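The Year I Stopped Buying Clothes (Mostly)

Aurora Mendes counts her coat hangers, closes her wardrobe, and learns to love a darning needle

I own 74 coat hangers. I know this because one rainy morning in August I took every single one of them out of the closet and laid them across the bed, and then I had to sit down on the floor because there wasn't any bed left to sit on. They were all full, too. Shirts doubled up on shirts. A blazer over a dress over another, nearly identical dress.

What set me off was a sock. I'd gone looking for the other half of a pair I liked and found, at the back of the drawer, a sweater I had completely forgotten buying. The tags were still on. I remembered the store and I remembered being hungry while I was in it, and that was all.

So I made a deal with myself. No new clothes for a year. Secondhand was allowed, but only to replace something that had worn out past saving, and underwear was exempt because I have my limits. I told my sister, who laughed for a long time. I told my editor, who said, "Great, write it up when you fail."

The big sort

I started the way everyone says you should start, by pulling it all out. Closets, drawers, the bin under the bed, the hooks by the back door in our house in Hurngate where coats go to be forgotten. I worked through it by room and then, when that got confusing, by color, which I can't defend on any logical grounds but which made me very cheerful. All the reds together! I had no idea I was a red person. I'd have told you I wore navy.

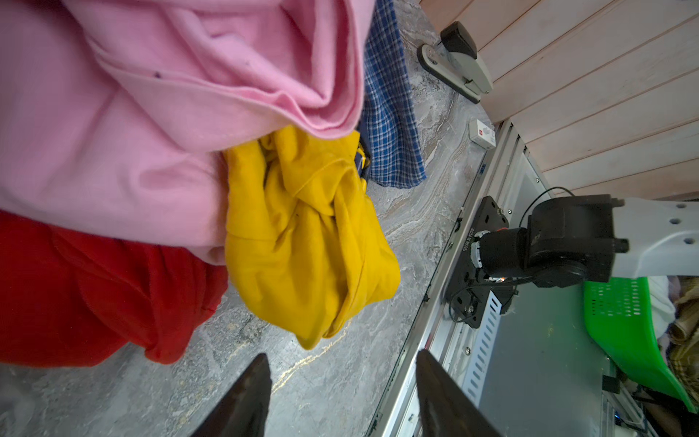

What the piles taught me

The first thing was that I buy the same clothes over and over. Striped tops, mainly. I have one from college, one from my first real job, one from a trip to Pundon when the airline lost my bag, and a few more that have no story at all. Each time I must have stood in a store and thought, oh, that's nice, that's very me. And it was! It was so me that I already had it.

The second was that the things I wear most are the things in the worst shape. It seems obvious when I type it out. My favorite cardigan had a hole in each elbow and a cuff that was coming off in one long curly thread, and it had been sitting on a chair for months waiting for me to either fix it or let it go. Meanwhile the good coat, the one I saved up for, looked brand new. I'd been keeping it nice. For what, I don't know. A funeral? A parade?

I gave away a lot, mostly to the clothing exchange at the library and some to my niece, who is at the age where anything from before she was born counts as vintage. The rest went back in the closet with some air between the hangers. I counted again when I was done, of course. Down to 20, plus the drawers. I kept opening the closet door just to look at it.

Learning to mend, badly

Then came the holes. I hadn't sewn anything since a pillow in seventh grade, so I signed up for an evening mending circle at Brekke, the yarn store across from the post office. It cost me 4 dollars a night and that included tea. The first evening I threaded my needle, felt extremely proud, and sewed my cardigan sleeve firmly to my own skirt.

The woman next to me didn't even look up. "Put a mushroom in it," she said, and passed me a wooden thing that does look just like a mushroom. You push it up inside the sleeve and stretch the hole over the top, and then you've got something solid to work against. You run your threads one way, nice and close, and then you weave back across them the other way, over and under, over and under, until there's a little patch of new cloth where the hole used to be. My first one looked like a waffle that somebody had stepped on. I wore it to work anyway.

By winter I was hooked. I darned socks in front of the TV. I took up a pair of pants. I learned that a bit of beeswax on the thread keeps it from tangling, and that cheap needles really are worse than decent ones, and that if you leave a button hanging by one strand it will always choose to fall off in a parking lot. I started using bright thread on purpose – orange on gray is my favorite – because my darns were going to show no matter what I did and I figured they might as well look like I meant it.

I also got slower and fussier about washing, which I hadn't expected. Cooler water, less soap, inside out for anything dark. I stopped using the dryer for knits and strung a line in the spare room instead. My husband says it's like living backstage at a very small theater, and he has been known to walk into a wet sweater in the dark, but he's also stopped buying new socks, so I think I've won that one.

The part where I slipped

It was a raincoat. I was in Pundon again, for a wedding this time, and it was pouring, and the store had one in the window the color of a lemon. I had a perfectly good raincoat. It was at home, which felt at that moment like a different country. The price tag said 112 dollars, and I had it on my back before I'd finished reading the number.

I felt terrible until dinner and then, I have to say, I felt fine. It's a wonderful raincoat. I've worn it all spring. I did make myself write it down on the list I keep on the fridge, under the heading "Bought," where it's still the only thing.

The wedding itself was at Dinduto, a former fruit packing place outside town with long tables and terrible parking, and I wore a dress I'd had for years with a new hem I'd put in myself. A cousin I hardly know asked me where I got it. I talked about hems for so long that she missed the cake. I've been a whitewash-and-old-wood person ever since that weekend, too, and I've had to remind myself that the deal was about clothes and doesn't mean I get to redo the hallway.

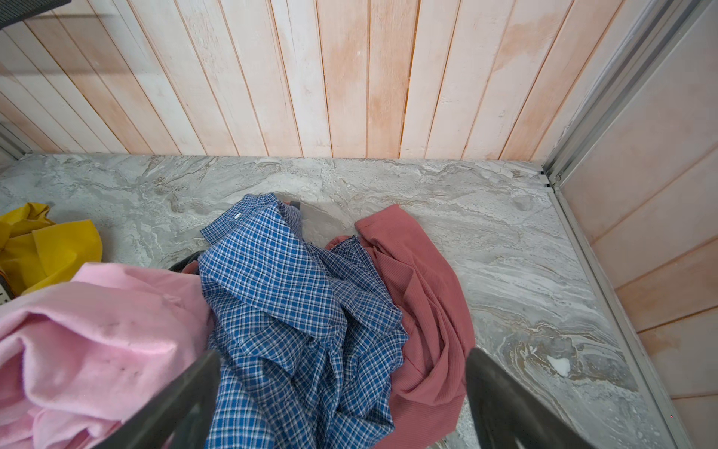

Whitewashed planks, with the peach tone coming through.

Where I've ended up

My year runs out next month, and people keep asking what I'm going to buy first. I did have a list going for a while. Boots, a decent white shirt, one of those huge scarves you can practically camp in. I've crossed off the shirt, as I found one at the exchange with a torn pocket and fixed it in an evening. The boots I do need, and I'll get them, and I'm going to have them resoled when the time comes if it kills me.

The scarf is still on there. I think about it more than I should. But the mending circle is switching over to knitting once the weather turns, and the woman with the mushroom says a scarf is the easiest thing in the world as long as you don't mind it taking until the following winter. I've already picked out the yarn. It's striped.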